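Tonden、青いテーブルクロスの朝食卓づくりが3月から始まります

おはようございます、というには少し遅い時間に書いています。2018年2月13日、コーヒーは二杯目です。今日は短いお知らせをひとつ。前からちらっと書いていた「ひとり分の食卓を整える会」、3月に始めることになりました! 場所はいつものTondenの一階です。

きっかけはPiret Lepikさんとの立ち話でした。朝ごはんをきちんと食べたいのに、テーブルの上が郵便物と充電器でいつのまにか埋まってしまう、結局シンクの前で立ったままパンをかじっている、という話で、私もまったく同じなので笑ってしまって(笑いごとではないのですが)。それなら料理教室ではなく、お皿とカップを置くところだけをやる会があってもいいよね、と盛り上がったのが去年の暮れです。

やることは本当に地味です。テーブルに布をかけて、カップとお皿を置いて、眺めて、少し動かして、また眺める。そのあとで片付ける。これだけで一時間たっぷり使います。布は青にしました。最初は生成りのつもりだったんですが、白いお皿をのせるとどうもぼんやりして、黄色いカップもなんだか元気がない。Liis Laurさんが家から青いのを持ってきてくれたら、急に朝っぽくなったんですよ。布ひとつでこんなに変わるかと、しばらくみんなで黙って見ていました。

果物をひとつ置く、というのもLiisさんの案です。りんごでもみかんでもいいし、食べてしまってもいい。私は毎回食べてしまう派です。

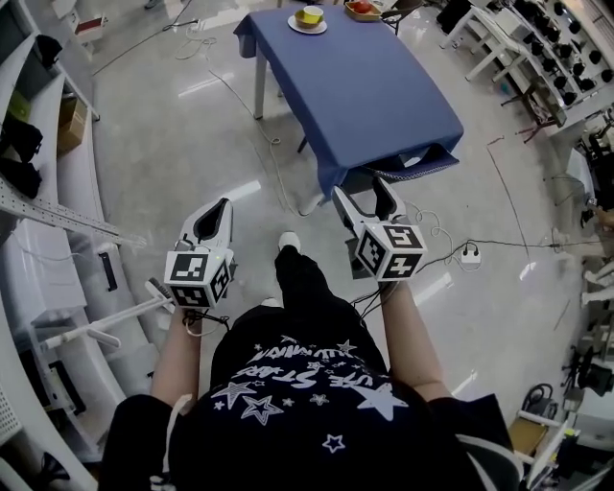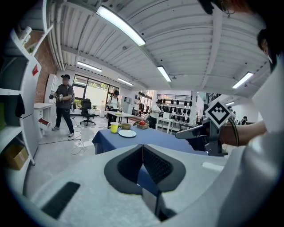

Gunārs Paulauskasさんからは、さっそくお便りが届いています。布をかけるのは気持ちがいいけれど洗うのが面倒で、自分の家ではもう何年もランチョンマット一枚で済ませている、会では洗濯の話もしてくれるのか、とのこと。します、します! アイロンをかけるかどうかでも意見が割れそうなので、初回の最後に時間をとるつもりです。ちなみに私はかけません。干すときに端をぱんぱんと引っぱって、それでおしまいにしています。

Gunārsさんはもうひとつ、カップは利き手の側に置くべきかとも聞いてくれました。これは好みでいいと思うんですが、私は右利きなのに左に置くのが好きなんです。新聞を右に広げたいので。ただ左に置くと袖でひっくり返しやすくて、先週も靴下までコーヒーまみれになりました。おすすめはしません。

申し込みについて。定員は50名で、何回かに分けて来ていただきます。参加費はひとり500円、当日受付でお願いします。布と食器はこちらで用意しますが、使い慣れたカップがある方はぜひ持ってきてください。欠けていても、おまけでもらったものでも大歓迎です。小さなかごや木のお盆も、家で眠っているものがあれば一緒にどうぞ。置いてみると案外しっくりくることがあります。

日にちの細かいところはまだ調整中で、決まりしだいTondenの入口の掲示板に貼ります。電話での申し込みは受付が混みやすいので、できれば直接寄ってもらえると助かります。名前と、平日と週末のどちらがいいかをノートに書くだけです。ペンがよく行方不明になるので、なかったら声をかけてくださいね。

それから、終わったあとのお茶の時間にはSusikの焼き菓子を出します。バターの方か、けしの実の方かでまだ迷っていて、試食と称して両方買ってきたら、ほとんど私が食べてしまいました。来週もう一度買いに行きます。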